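# Review: Ciltier hand grippers (pair), after six months of collecting demonstrations

3 November 2023

We are a small group and we train a policy for household tasks: opening drawers, putting tools in and out of boxes, clearing a low surface. For the training we need many examples made by human hands, and we did not want to teleoperate an arm for all of them. In May we bought one pair of the Ciltier hand grippers. I have used them almost every working day and I want to write what I learned, because before buying I found only the seller's page and one short comment.

I paid nothing myself, the lab paid, and the seller does not know I am writing.

**What you get**

Two grippers, left and right, two marker cubes which you fix on top, spare finger pads, one cable and a small bag of screws. The head camera is not included. We use our own wide one and record with a program called Remance, which my colleague Arben Ionescu had already set up for another project. If you don't have such a person, count one more week.

The manual is 3 pages. It explains the assembly well and the calibration badly. For example it tells you to "confirm the origin" but not where the origin is. Viorica Ristić wrote to the support and they answered the next day with a good drawing. I think this drawing should be in the manual.

**Wearing and holding**

The weight is fine for the first half hour. After this the thumb gets tired, more on the right hand, where I do most of the closing. The spring is strong and you can not change it. Valeriano Pacheco has big hands and he has no complaint. Ljubica Obradović has small hands and she wraps the handle with sport tape, then it is better for her. For me, the limit is 40 minutes and then a break, otherwise my movements become lazy and the model learns the lazy movements too.

The cable of the right gripper is a real weak point. It is stiff near the connector, and when you turn the wrist outside it pulls. In the first month we lost several recordings from a loose plug. Now we plan the route of the cable before each session and check it again after the break.

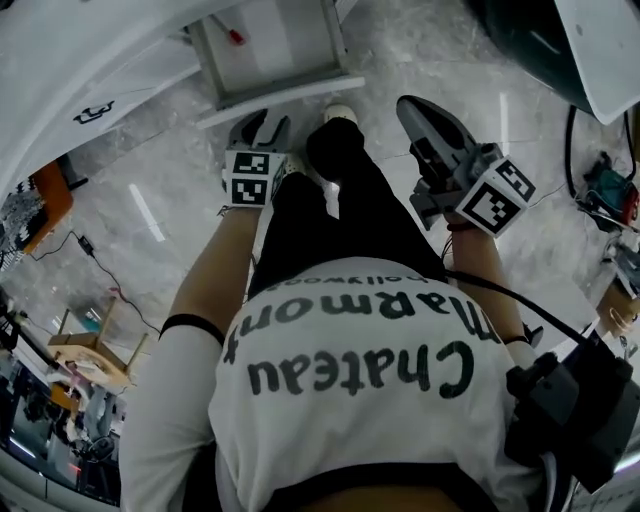
Tracking is the part where I changed my opinion most. At first I believed the marker cubes were an old-fashioned solution and I would have preferred something without them. But they work, if you respect some rules. The patterns need to look at the camera, so while you wait between two episodes it is good to hold both grippers low and forward, with the cubes in view and the fingers toward the work, here a white box on the floor with a red-handled tool in it. From this pose I start every episode and I also finish in it. The post-processing finds the start much more easily when it is always the same.

A shiny floor is not a friend of this system. Our tiles are gray marble pattern and the ceiling lights reflect strongly in them. When a reflection is just behind the cube, the exposure changes and the detection can drop for a moment. We turned off one row of lights and reduced the exposure by hand. After this the drops were rare, and the short ones can be interpolated without harm.

**How good is the data**

Up to last week we recorded 1,294 episodes with this pair. After the filter and the manual check, 1,029 stayed in the training set. The others were thrown out for these reasons, beginning with the most frequent:

- one cube was hidden too long by the other arm or by the object
- the recording was started too late or stopped too early (human mistake)
- gripper width was missing, mostly the cable problem from before
- the person did the task in a strange way, for example pushed with the back of the hand

The second and fourth are our fault, I don't take them against the product. Kalliopi Delić, who leads our training side, says she prefers these episodes to the teleoperated ones we made last year. The movement is faster and there is less hesitation before the grasp. I see the same when I play them back one next to the other.

One thing to be careful about: a person bends and leans without thinking, and the robot arm on the other side can not always reach the same pose. We now check every trajectory against the arm limits before training. Ciltier sells a plugin for this. We wrote our own and I can not judge theirs.

**Compared with others**

Before, we borrowed a pair of Jurić grippers for two weeks. They are lighter and the handle is nicer, but the fingers bend when you hold something heavy, and then the measured width is wrong. I also tried the Prultlow glove at a workshop, only for an hour. It is comfortable, but a glove records a hand, and our robot has two fingers. The conversion step brings errors that I don't want to look for at the end of the day.

**What I like**

The fingers are solid and after six months there is no play in the joint. The width measurement is repeatable. The pads are changed in two minutes with one screwdriver. A new person can make usable episodes on the first afternoon, and this matters for us, as we have students coming and going.

**What I don't like**

The cable, the strong spring, the calibration chapter. The marker cubes also come with a surface which takes fingerprints, and you should clean them with a dry cloth only. I used alcohol once and a corner of the print became pale. A replacement cube is expensive for what it is.

There is no battery version. I asked, and they told me it is planned, without a date.

**For whom**

If you have one fixed robot in a lab and not many tasks, teleoperation can be enough and you do not need this. If you want to collect in different rooms, with different people, and you can accept some days of setup, I recommend the pair. I would buy it again, together with a second cable in the same order, as the shipping costs almost more than the cable itself.

My note is 4 of 5. Software version during the test was the one from the box for the first weeks, later the September update, which fixed the wrong time stamps on the left side. If you buy used, ask the owner if the update is installed.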